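Home Projects Workshops Interviews Letters Archive

The arm has been running since May, and Fumiko Ebihara still won't call it finished. She won't call it useful either, which surprised me, given that I had driven out to the shared workshop in Damstead expecting to be sold on it.

"People come in and want me to say it's the future," she says. "I built a hand that can pick up a sponge. Sometimes it drops the sponge."

I had my doubts before I got there. I've written up a fair number of garage robots for these pages, and most of them do one thing well, and that thing is wave. I asked her straight out whether this one was any different.

"It waves too," she says. "I took that program off because it was all anybody asked for."

Ebihara repaired sewing machines for 32 years before she took up a bench at Inbridge, the members' workshop she now more or less lives in. She has no engineering degree and is a little tired of being asked. The electronics she learned from another member, Matlala, who still checks her wiring and still finds things wrong with it. She gives the build 3 evenings a week. It has been through 4 versions of the hand, and she keeps the dead ones in a drawer and will show you if you ask, with some pride in how bad the first one was.

The fingers are where the money and the evenings went. Each one bends in segments, and every joint is a place for play to creep in. A tiny wobble at the knuckle is a large wobble by the time it reaches the fingertip. She thinks most home builders should skip fingers altogether and fit a simple two-jaw clamp.

"A clamp would beat this at nearly everything," she says. "I know that. I wanted to make fingers."

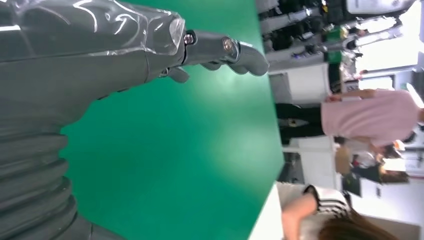 I asked about the plastic wrap, which I had taken for packaging she'd never gotten around to pulling off. She laughed at me. It keeps grit and coffee off the forearm, and she changes it when it gets too cloudy to see a loose screw through. The bellows she is less fond of. It covers the part that does the most bending, and getting at anything under it means an hour of peeling and swearing.

What does it do, then, on a good day? It will move a soft object from one side of the green work surface to the other. Before each session she has to teach it the spot again by hand. Ask it for something hard and shiny and the odds get worse. She had a run of 5 clean pickups in a row once, and wrote it on the wall in pencil, and hasn't matched it.

I put it to her that a person could do the same job without looking up from a sandwich.

"Sure," she says. "And a person doesn't need recalibrating when somebody slams the door."

There is a habit in this hobby of talking as if the next motor or the next bit of software will fix everything. Ebihara doesn't have it, and I liked her for that, though I'm still not convinced the thing earns its bench space. Another workshop, over in Findstead, has asked to copy the design. She sent them the drawings along with a list of everything she'd do differently. The list was longer than the parts list.

She is redoing the thumb next. Matlala thinks she should leave the thumb alone and fix the wrist.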